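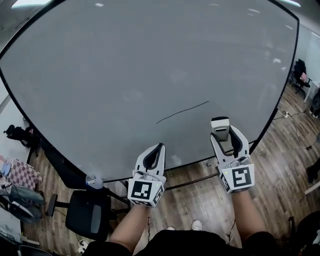 1/ Spent the day in Bakham comparing hand-held grippers, the kind you squeeze yourself while a camera on the body watches what the fingers do. One in each fist. Lots of people nearby with better posture.

2/ The contenders: Vimard and Wallin. Same basic idea, a two-finger claw on a handle with a marker cube so the tracking knows where your hand has got to. The differences are in the fingers, the lens and how cross you are after lunch.

3/ Weight first. The Vimard pair are 8 grams lighter on my kitchen scales. I had planned a whole post on this. That was the post.

4/ Fingers. White claw, black lining, scoops things up nicely from a flat tabletop. For thin stuff, a cable say, you have to come in at a shallow angle and commit. Hesitate and you're just pushing a cable round a table, like a cat.

5/ The Wallin lining has more bite. It also holds on for a moment after you've decided to let go, so I spent the first half hour shaking my hand at a small box as if it owed me money.

6/ Now the camera, my real reason for going. A wide lens on the gripper sees the fingers, the floor, the ceiling, the lights on the ceiling and whoever is holding the thing. Straight edges turn into bananas. A whiteboard leans over like it's had a long day.

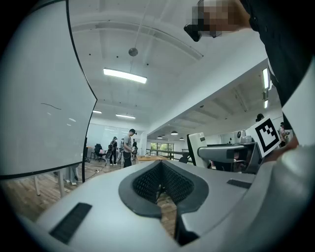
7/ Markers, then. With a lens this wide the square pattern is nice and crisp in the middle of the view and gets squashed towards the sides. Vimard coped with that better. Wallin would lose the cube, find it again and report that my hand had jumped through the table.

8/ Ran 119 grabs with each. Same objects, same order, same increasingly sulky operator. I'm not going to give you a winner by percentage as I changed my grip halfway through the second set, and I'd like to keep at least one friend who does statistics.

9/ What I will say: Wallin dropped fewer things, Vimard knew where it was when it dropped them. If you're collecting demonstrations, I'd take the second. A dropped box is still data. A hand that teleports is a ghost story.

10/ Both are recording into Lenia, which has 2 settings for exposure: cave and supernova. Ceiling lights plus a wide lens plus auto exposure and the picture pumps up and down every time you tilt your wrist. Lock it by hand. It took me most of the morning to find the box for that, and it's under "Audio".

11/ On tilting: you do it far more than you think. I'd have sworn I kept my wrists level. Played it back and there's an awful lot of ceiling. I now know the lamps in that room better than I know some of my cousins. 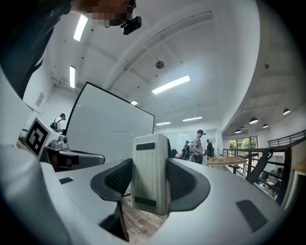
So my advice is to tape a line on the back of the handle and look at it now and then. Very low tech. Works on both makes.

12/ Someone asked about the mesh-like texture on the finger pads. It helps with smooth plastic. With fabric it grabs a bit too keenly and you end up dragging a sleeve along behind whatever you meant to pick up. My own sleeve, twice.

13/ Battery: fine. Cables: too many, as ever. Handle comfort: Wallin by a mile. The Vimard trigger was designed for someone with a longer index finger and a calmer temperament.

14/ Next in line is 3000 grabs spread over a few weeks with fresh pads, to see how fast the lining wears. I did a shorter run in March with an older set and the left finger went first, every time. I'm right-handed. No theory yet.

15/ If you have one of these and a way of cleaning the lens that doesn't involve the hem of your T-shirt, replies are open. My T-shirt is now mostly fingerprints – so is the lens.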